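The Tape Table: Frequently Asked Questions
Ludger Janssen, Skorholm shared workroom, Flekcombe
Updated Thursday, February 20, 2020
746 shares 2 comments

I have been asked the same handful of questions about the tape table ever since we got a tape table. I used to answer them in person, with a smile, and then for a while without the smile. Now they are on a page, and you may read it at any hour without having to find me first.

What is the tape table?

It's the big white table by the window, the one with rounded corners that everyone assumes is for lunch. It is for tape. Three sheets of paper live on it: one red, one black and gray, one plain white. The red tape goes on the red sheet, the black tape goes on the black sheet, and I will leave the white one to you as a test of character.

When you've finished with a roll, you put it back on its sheet, lying flat. If you find rolls on the table but off their sheets, they need putting back, even if you weren't the one using them. A red roll sitting right at the front with 3M printed all over it is not hard to spot, and its sheet is just behind it.

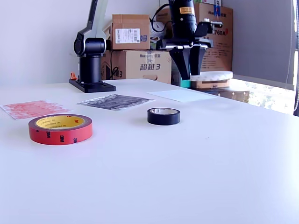
Why can't we just use a drawer?

We had a drawer. The drawer came with the old Nemari bench and held up to 600 things, none of which was ever the tape you wanted. It did contain a great many cardboard cores with nothing on them, which somebody had put back in case the tape grew again. The drawer went to the Huỳnh studio upstairs along with the bench, and I'm told it is now full of their cardboard cores.

A roll on a table can be seen from the door. So can a sheet with no roll on it, and so can the person walking off with the roll in a coat pocket.

Who colored in the sheets? They look a bit scribbly.

I did, with markers, on a slow afternoon in June. The streaks are where my patience ran out. I have had one offer to redo them "properly" in a design program, with a drop shadow, and I've thanked the person concerned and hidden the markers.

The white sheet needed no coloring, so it's the neatest of the three. It is also the hardest to see on a white table, a flaw I noticed roughly one minute after I'd told everyone the system was finished. Look for the edges. If you can't find them, run a hand over the table until you hit paper.

What if the roll doesn't quite match a sheet?

Use the nearest. We have owned tapes in every shade from parcel brown to a sort of hospital green, and there are only three sheets, and I'm not making a fourth. Dark things that aren't black have caused more discussion in this building than the rent. My ruling, which you're free to appeal to me and lose, is that the small black roll has the black sheet to itself and anything else has to share with red or white until it's used up.
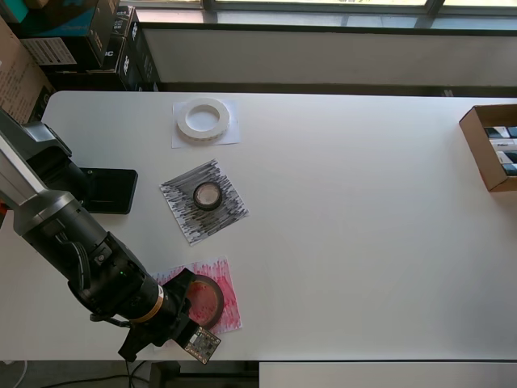 Nor does it matter which way round the sheets are. Someone always straightens them into a tidy line, someone else always knocks one into a diamond, and neither is a disciplinary offense. Square, diamond, half off the true – as long as the roll is on the paper, I'm content.

Does the roll have to be in the middle?

No. A bit of overhang is fine. I had a long email about this once, with a diagram, and I'd like that time back.

The one thing I do ask is flat on its side and not up on its edge. Tape on its edge rolls, and the floor in here slopes toward the radiator. We've recovered five rolls from behind the radiator so far, and what heat does to adhesive I will leave to your imagination, or to your fingernails.

Which tape is for what?

Red is double-sided. It's for mounting, display boards and anything you'd like to stay put. It isn't for sealing parcels. We've had a customer in touch about a parcel sealed with it, and she was very good about it, considering she was attached to it.

Black is for bundling cables and marking the ends of things. White is for labels and masking, and it comes off cleanly if you get to it the same week. For cartons use the brown tape on the dispenser by the scales, and if the dispenser bites you, it does that to everyone.

Can I take a roll to my own desk?

You can, for as long as the job takes. Leave the sheet where it is. I mention this because people do take the sheet too, as a kind of tray, and then we have no roll, no sheet and no idea that anything is missing.
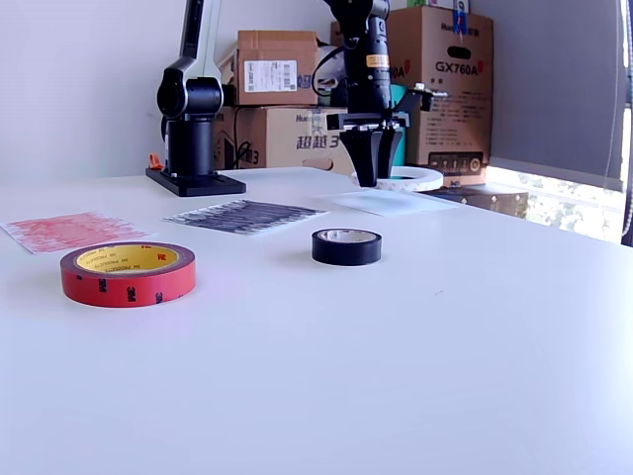

Double-sided is the one that wanders most. It gets lent on, then lent on again, and comes home days later with a strip of somebody's backing paper trailing off it. If you're the last link in that chain, please trim the end and fold a small tab. Hunting for the start of a roll with a thumbnail is no way for a grown adult to spend a morning.

Can I put other things on the table?

If you're working on them, yes. If you're storing them, no. Spare boxes get stacked against the wall. Cups go anywhere else at all, and the ring on the white sheet's predecessor is the reason it has a successor.

A roll is down to its last few turns. What now?

Finish it. Then bring the empty core to me and take a new roll from the cupboard. Please don't put a new roll on top of a nearly finished one, and please don't put the nearly finished one back in its wrapper, as if we might get a refund.

Is there really a fine?

There was briefly a fine. It was paid once, in buttons.

Who do I ask if my question isn't here?

Me. I'm at the desk nearest the kettle most mornings. Read the page again first, though, as I've found that quite often the question was here.

2 comments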